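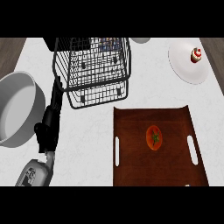
Grasso: a shopping price diary

Hello! Grasso is a set of food shop prices I typed up from my own till receipts, and this file tells you what's in it and where it goes wrong. I started it because I was sure the price of butter had gone mad and I wanted to win an argument about it. (I did not win the argument. Butter had gone up less than I said. Cheddar was the real villain.)

What's in the folder

prices.csv – the main file, 880 rows, one row for each thing bought
shops.csv – the shops, with a short code for each
items.csv – my list of 426 item names, tidied up so that "semi skimmed", "S/SKIM MLK" and "milk green" all end up as one thing
notes.txt – grumbles, mostly about yoghurt

Columns in prices.csv

month – the month on the receipt. I left the day out on purpose, as I don't much want the world knowing when I'm out of the house.
shop – the shop code. FL codes are shops in Flonton, PR codes are in Pravcombe.
item – matches a name in items.csv
size – a number
unit – g, ml or each
paid – what I paid, in pence, after any money off
offer – y or n
own_brand – y, n or blank. Blank means I couldn't tell from the receipt and had already eaten it.

If you want to compare prices, work them out per 100 g or 100 ml yourself. I used to keep that as a column, but I kept fixing a size and forgetting to fix the sum next to it, so out it went.

How it was put together

Every receipt went into a biscuit tin and I typed them up on a Monday evening with the radio on. No scanning, no clever software, just me and a ruler to keep my place. The receipts cover 11 months. August is the missing one – I was away for most of it, and the few receipts I did bring home had faded to blank by the time I got to them. Please don't fill it in by drawing a line from July to September and then tell people it came from me.

Known problems

Loose veg is a mess. Some shops print the weight, some just print the price, and the market in Pravcombe prints nothing at all, so those rows have an empty size. I could have guessed but I'd rather leave a gap.

Multibuys are split evenly. If I bought three tins on a deal, each tin gets a third of the total, rounded to the nearest penny. The odd penny goes missing now and then.

Shrinking packs are in there if you look. When a pack got smaller I gave it the new size from that month on and kept the item name the same. The crackers are a good place to start if you fancy being cross.

It's also one household's shopping. We eat a lot of lentils, hardly any meat and far too much cheese, and there's no baby food or pet food whatsoever. Please don't use this to say anything grand about the cost of living. It's fine for learning how to join tables, for practising charts, or for teaching, which is how a friend at Fodville evening classes has been using an older copy.

Changes since the last version

Merged the two kinds of oats that were the same oats.
Fixed a melon that had gone in at 426 pence each. It was a typing slip, and I'd have remembered a melon like that.
Took out bags, batteries and one doormat, as this is meant to be food.
Shop codes are now capitals all the way through.

Using it

Do what you like with it, and a mention of Grasso would be nice if you publish anything. If you spot a mistake, open an issue and give me the row number and what looks wrong with it. I still have the tin, so I can go back and check against the paper, apart from the faded ones. I get round to issues in the evenings, usually after eight.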